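Gripper comparison meeting, June, back room at Clekerley
Notes typed up by me, so blame me for the spelling

We started at 2 with the orange ribbed fingers, which is what everybody came to talk about anyway! I'd printed a fresh pair for the Rudthorpe trial, and we went over how they do against the white-and-black gripper when one arm passes a small part to the other. I like the ribbed ones a lot (I said so too many times, apparently). We've logged 380 handovers so far and the plan is to keep going until both grippers have the same number.
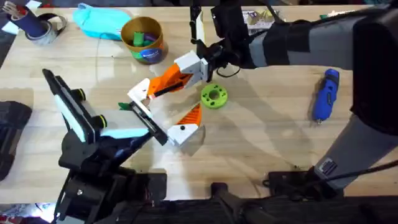 Chu thought we were being too kind to the ribbed fingers, and wanted the same green parts run at a slower closing speed before anybody picked a favorite. Fair enough. We agreed to that, and I'll redo the sheet so speed gets its own column.

Next up was the wrist camera. I'd like to keep it where it is for now, mostly so the old clips and the new ones can be compared side by side. The Jimville folder is up to 3,221 clips and badly needs sorting, so that's on me as well.
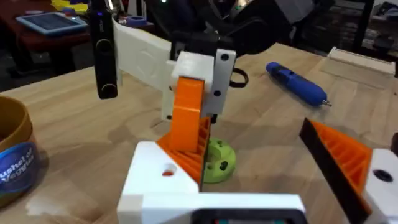
I also asked for thicker pads on one pair of fingers, just to try, and that went through with no arguments. We'll do 7 runs with each pad before changing anything else.

Still open: which controller settings we freeze, and who orders more orange filament. Both go on the list for next time, same room.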